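The belt run and the grip that would not let go

By Diễm Khổng
August
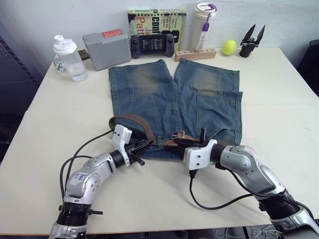

Khôi Văn has been running the two-arm garment bench at Pudport for 4 months, and most of what he has to say about safety comes from one fault in the left gripper. The task was the belt task: a pair of denim shorts flat on the white table, a brown woven belt through the loops, and a gripper closed on the waistband on either side. "Shorts without a belt are easy," he said. "Put the belt in and you have a buckle near one gripper and a loose end curling up near the other. Everything gets thicker in places the software doesn't expect."

The fault showed up in the afternoon, partway through a set of 458 folds. The left gripper closed on the waistband and was told to open. It reported that it was open. It was still shut.

"The right arm did what it was supposed to do and started its move," Khôi said. "So now you have one arm pulling and one arm holding, and the log says everything is fine."

The cloth went tight and the left wrist began to turn. Khôi hit the stop. Both arms froze with the shorts stretched between them, and he reached in to free the fabric.

That is the part Giang Huỳnh wanted to talk about. She handles safety for the site and wrote up the incident the same evening.

"The stop worked. I want that on record," she said. "What went wrong on our side was the hand going in afterward. The arms were stopped but they still had power, and the cloth was under load. When he pulled it free the left arm sprang back and caught his knuckles."

The injury was a bruise. Khôi was back at the bench the next morning, though the bench stayed off for 3 days.

Lai-ching Au took the gripper apart. She found a cracked coupling between the motor and the fingers. The motor turned, the position sensor sat on the motor side of the crack, and the sensor read the motor correctly.

"It was measuring the wrong end," she said. "It knew where the motor was. It had no idea where the fingers were."

The coupling was due for a check at 1,000 hours and had not reached it. Lai-ching thinks the belt work wore it out early, as the fingers kept closing on doubled webbing at full force. She has asked for the check to be moved up on any gripper used for belts or heavy seams, and she has turned the closing force down.

The software was changed too. Châu Trình, who looks after the control code, which the team calls Mumby, added a comparison between the two arms. If one arm feels a pull after the other has reported a release, both stop.

"It's a small check," Châu said. "We had the numbers already. We were saving them and not looking at them."

There have been false stops. A belt loop snags on a finger and the bench quits — Châu says he would take that over the other thing, but Khôi, who has to restart it, is less cheerful about it. They are still arguing over the threshold.

The written procedure now says power off at the wall switch before any hand goes near the cloth, and ease the fingers open with the release tool. Giang keeps the tool on a hook next to the switch.

Asked whether he trusts the bench, Khôi took a while to answer. "I trust it more than I did in July," he said. "I don't reach in."

Contact the newsletter desk | © Pernero | Back to top

Related items
Checking couplings before they fail
Ung: notes from the second bench
Where to put a stop button
Mumby release notes, August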